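Small Stuff, Small Table: Sorting the Corner at Lindow House

Why I picked this

My project was about clutter, mostly because I live in it. The shared room at Lindow House has a round white table by the big window, and everything lands on it. I wanted to find out which things stay put and which get moved on — so I kept a log through August and ended up with 342 entries!

Paper bags were the worst (people fold them, sort of, and then leave them). Cloths came second. The bright pink one showed up so often that I gave it its own column.

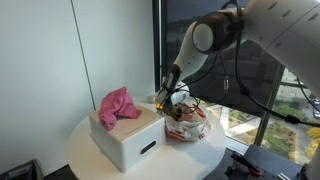
What I found

Of those entries, 130 were bags and 77 were cloths. Anything set on top of a box tended to stay there until Sunday, when I cleared the table myself. Flat tops just invite it.

What I'd change

I'd log in the evening too, and I'd try a hook for the cloths. My storage ideas came from the Luseo handout, and I only got halfway through it.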